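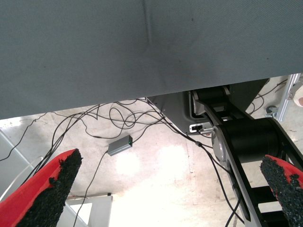

Gray fabric over the pale concrete floor in the workshop.

Progress report to the Londoño fund, October

What a good stretch this has been! The gear sorting corner at Plaltuvia is up and in daily use, and the parts that used to live in coffee cans are finally getting proper homes. Your grant paid for the shelving, the trays and the floor cleaning (the old stains are stubborn, but we can find a dropped pinion now, and that alone has saved us hours).

We have filled 40 trays so far. Spur gears go by tooth size, the small pinions have their own drawers, and the flat metal discs get stored on edge so their faces don't scratch. Lizeth Rengifo wrote the labels and has trained 4 new people on the Grurnance catalog, who now sort every Saturday morning and seem to love it as much as we do.

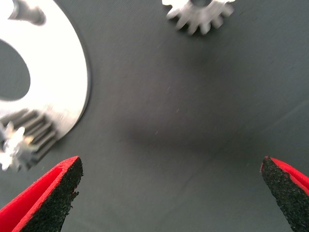

Can gears with worn teeth still be used?
Light wear is fine for display models and teaching kits, so those go in the Memix bins. Anything chipped is set aside for scrap.

Still to do: 9 boxes of mixed parts from the spring donation, plus a better lamp for reading the tiny stamped sizes. We expect to finish the boxes in 3 weeks. The lamp comes out of the money left over from shelving, so we aren't asking for anything extra. Come by and see the drawers, they open so smoothly!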